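Husham data intake, ticket 107
Status: open
Opened by: Samina Jadoon

Task is "move can to sink side." 50 demos came in from the Mandville kitchen and 4 were rejected as "object not found." The operator blames the tracker. I doubt it – the same tracker passed the other lot in May.

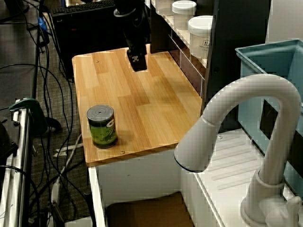 Tahira Khokhar: Lighting, maybe? I'd retrain on what we have and see.

Retraining on labels we don't trust proves nothing. I want the start positions checked first. If the can always starts in one spot, the policy learns the spot. Compare a can at the back right corner, near the white unit:
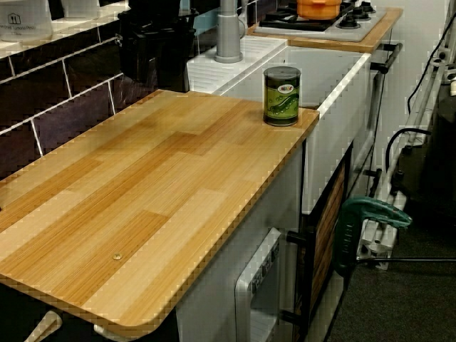
Reading time: 1 min

Next step: rerun 40 demos with the start position written down each time. Ticket stays open until I see those logs.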